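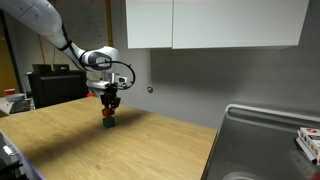

Photo: Iwona Nowakowski

Print this page
E-mail this page

Student project report: Automated block stacking and the people who work beside it

Submitted 21st February

1. What the project was

Our group was asked to look at a workplace that had brought in a robot arm and to report on what changed for the staff. We chose Mellik, a small company in Clorkonwood that packs sets of wooden and plastic learning blocks for schools. Until last March all of the sorting and stacking was done by hand. The company now uses an arm for part of that work, run with a control program called Prostari.

We visited the packing room twice and talked to seven employees. Ryszard Walczak, the shift lead, showed us the work and let us look at the training notes. We also spent time in the test area, where new stacking patterns are tried before they go to the packing room.

2. How the work is done now

Every new pattern starts with two blocks. In the photo the gripper is holding a small red cube directly over a dark green one. This is the simplest pattern, and the operators use it to check that the arm's positions are correct. If the top block ends up crooked, the operator changes the position in Prostari and runs it again. Once two blocks are right, the rest of the set is added.

An operator has to be present for the whole test. Before the change, a packer learned a new set by looking at a printed card and could start on it the same morning. Now the pattern has to be tested first, and a difficult one can take 11 test runs. After that it can be used on any shift.

3. What changed for the staff

No one lost a job, but the jobs are different. Six packers took a training course on the arm. Two of them now spend most of the shift on testing. The others load trays, check finished sets and close the boxes.

The main benefit people mentioned was less strain on the hands and wrists. Packers used to repeat the same pinch and turn all day. Several said they go home less tired.

The complaints were about pace and company. The arm does not slow down before lunch, and the people loading trays feel they have to keep up with it. Packers used to sit across from each other and talk. The loading stations are in a line, so they talk less. One packer with 20 years at the company told us she was good at a thing that is not needed much anymore. She did not want to move to testing, and she was not made to.

Pay is another open question. Testing takes more training than loading, but both are still in the same pay grade. Walczak said he has raised this with the office.

4. Comparison with a second site

We had planned to compare Mellik with Głowacki, a packing firm that still does everything by hand. We got one phone interview and no visit, so we left the comparison out.

5. Recommendations

Let the people loading trays set the arm's speed within a fixed range. Rotate loading and testing among everyone who has taken the course and wants to. Move two of the loading stations so that they face each other. Settle the pay grade for testing before more patterns are added.

6. Limits of this report

Both visits were on the day shift. We did not speak to anyone who works nights, and we did not measure output ourselves. Opinions about strain are what people told us and were not checked against medical or absence records.

Print this page
E-mail this page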